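Ich treffe Ayana Kumsa im Oktober in ihrem Büro, und eigentlich wollte ich mit ihr über Kurse reden. Daraus wurde nichts. »Kurse interessieren mich erst, wenn ich weiß, ob ich meine Coins überhaupt wiedersehe«, sagt sie und lacht. Na gut, dann eben so!

Kumsa berät Leute, deren Guthaben bei einer Kryptobörse eingefroren ist. Gerade beschäftigt sie vor allem Batton, eine kleine Handelsplattform, die im Sommer ihre Auszahlungen gestoppt hat. 185 Kunden haben sich bei ihr gemeldet, 134 davon haben ihre Forderung inzwischen angemeldet. Und die anderen? »Die warten auf eine Mail von Batton«, sagt sie. »Da kann ich noch so oft anrufen.«

Ich gestehe ihr, dass ich selbst lange alles auf einer Börse liegen hatte (bitte nicht nachmachen). Sie verdreht die Augen, ist dann aber sehr nett und erklärt mir das mit den Schlüsseln noch mal von vorn. Wer den privaten Schlüssel nicht selbst hält, hat im Ernstfall oft bloß eine Forderung gegen eine Firma. »Und dann stehst du in der Schlange. Hinter der Bank, hinter dem Vermieter, irgendwo.«

Ihre Kollegin Yeshi Ejigu kommt dazu und möchte über Gebühren sprechen. Bei Brorico, einem Anbieter für Verwahrung, zahlt man 15 Euro im Monat – für kleine Beträge viel zu viel, findet sie. »Wer ein paar Hundert Euro in Bitcoin hat, kauft sich lieber eine Hardware-Wallet und schreibt die Wörter ordentlich auf.« Auf Papier? »Auf Papier, und zwar zweimal. An zwei Orten!« 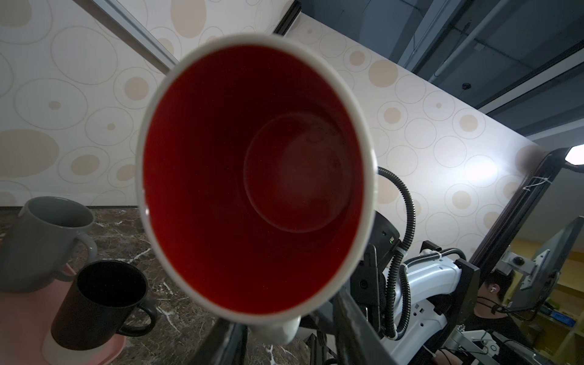

Bei den Steuern wird es dann zäh, da sind wir uns alle drei einig. Kumsa rät, jede Transaktion sofort zu exportieren, solange der Zugang noch funktioniert. Bei Batton ging das nach dem Stopp noch zwei Wochen, danach war das Konto für viele dicht. Ejigu hat seitdem einen ganzen Ordner mit Screenshots, die ihr Kunden geschickt haben, und sie flucht ziemlich hübsch darüber.

Ob sie selbst noch Coins hat, frage ich Kumsa zum Schluss. »Klar«, sagt sie. »Aber wie viele, das schreibst du nicht.«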